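문의 455번 / 게임: Plemero / 상태: **답변 완료**

안녕하세요, Plemero 지원 담당 Dilani Samarakoon입니다. 저장 파일 문제로 속상하셨을 텐데 증상을 차근차근 적어 주셔서 정말 큰 도움이 되었어요.

**증상** (Kasun Mridha 님)
- 7월 패치 이후 Flallville 마을에 들어가면 로딩 화면에서 멈춤
- 게임을 다시 켜면 자동 저장이 마을 입구 이전으로 돌아가 있음

**확인한 내용**
- 보내 주신 로그를 Obaidul Bepari 님과 같이 읽어 보니, 예전 버전의 퀘스트 데이터를 불러오다가 멈추더라고요.
- 클라우드 동기화를 끄고 수동 저장 슬롯으로 들어가면 저희 쪽에서는 마을까지 잘 넘어갔습니다.

**해 보실 것**
1. 게임을 완전히 종료하고 저장 폴더를 다른 곳에 복사해 주세요.
2. 설정에서 클라우드 동기화를 꺼 주세요.
3. 수동 저장 슬롯 2를 불러온 뒤 마을로 이동해 주세요.
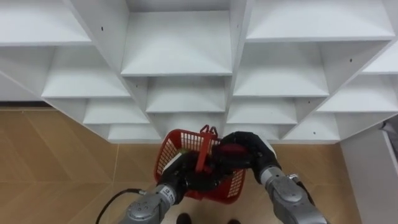
**복사해 둔 저장 폴더는 언제 지워도 되나요?**
다음 패치를 설치하고 마을을 한 번 드나드신 다음에 지우시면 됩니다. 패치가 나오면 이 문의에 제가 다시 글을 남길게요.

혹시 3번에서 또 멈추면 그때 생긴 로그만 편하게 붙여 주세요. 바쁘실 텐데 기다려 주셔서 고맙습니다!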